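Looking After a Countertop Microwave

Kitchen tips, updated 2009-05-30

Most of the trouble people have with a microwave comes from spatters left too long. Grease and starch bake on a little more each time the oven runs, and after a few weeks a wipe with a damp cloth does nothing. The tips on this page cover cleaning, placement and a few habits that keep the inside in good shape. They apply to the ordinary countertop kind with a glass turntable. If you have a built-in model, skip the part about placement and follow the installation sheet.

Everyday wiping

Keep a cloth near the oven and use it while the inside is still a bit steamy from cooking. Wipe the floor under the turntable, the walls, then the ceiling. The ceiling gets forgotten and is usually the worst. Soup and oatmeal go straight up.

Wipe the inside of the door and the front edge of the oven where the door closes against it. Crumbs on that edge keep the door from closing flat. Use a soft cloth there, never a scouring pad or a knife tip.

Loosening baked-on food

Put a cup of water in a microwave-safe bowl with two tablespoons of white vinegar or half a lemon cut in slices. Set a wooden spoon or a wooden skewer in the bowl so the water does not boil over suddenly. Run the oven on high for three minutes, then leave the door shut for five more. Take the bowl out with oven mitts and wipe everything down.

For spots that still hold, lay a wet folded cloth over them for ten minutes and try again. A paste of baking soda and water works on the floor of the oven. Keep it off the vents. It dries white in the small holes and takes a toothbrush to get out.

Do not use oven cleaner, bleach or steel wool inside a microwave. Oven cleaner leaves a smell that gets into food, and steel wool scratches the paint. A chip in the paint can rust, and a rusted spot can spark.

The turntable and the roller

Lift the glass plate out once a week and wash it in the sink with dish soap. Let it cool first if you have just been cooking. Hot glass in cold water can crack. The roller ring or support under the plate needs washing too. If the plate rumbles or jerks when it turns, there is nearly always a crumb on the track or a bit of dried sauce on one of the wheels. Rinse the wheels, spin them with a finger, dry them and put the ring back.

Make sure the plate is seated before you close the door. Turn it a little by hand and feel whether it sits level. 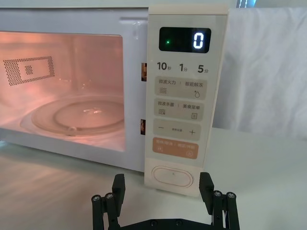
Vents are easier to keep clean than to get clean. Go over them with a barely damp cloth and then a dry one. A soft, dry toothbrush will lift dust from the outside grilles on the back and sides. Unplug the oven before you do this. Never spray anything at a vent, inside or out.

The same goes for the control panel. Spray the cloth, not the panel, and wring it well. Flat touch buttons collect a film from greasy fingers, and on light-colored panels it turns yellow around the ones you use most. A drop of dish soap on a damp cloth takes it off. Open the door or pull the plug while you wipe so you don't start the oven by accident. If you do start it, press stop at once. Running a microwave empty is hard on it.

The slots beside the opening, where the door latches go in, should be kept dry. Wipe around them, and don't poke anything into them. If the door has to be pushed twice to catch, clean the hooks on the door. If that doesn't fix it, stop using the oven and have it looked at.

Labels in another language

Plenty of microwaves end up in kitchens where not everyone can read the buttons. Write the translations on narrow strips of masking tape and stick them beside the buttons, or tape a small card inside the nearest cabinet door. You only need the ones you use - the quick times, power level, defrost, start and stop. Replace the tape when it gets grubby. Left on for years, it takes some of the finish with it.

Where to put it

Leave open space on both sides, above and behind. The manual gives the distance for your model. Don't stack cookbooks or bread on top if the vents are there. Keep the oven away from the stove, where steam and grease settle on it. A shelf above shoulder height is a bad place - you will be lifting hot bowls down toward your face.

Plug it straight into a wall outlet. If the lights dim when it starts, try not to run the toaster or kettle on the same circuit. Many small microwaves are rated near 1,000 watts of cooking power and draw more than that from the wall.

Smells

Burned popcorn is the hard one. Do the lemon steam twice, wipe, then leave an open box of baking soda inside overnight with the door closed. Take it out before you cook. Fish and curry usually go with one round of steam and an hour with the door open.

Cover food with a vented lid or a paper towel and you will have to do all of this less often.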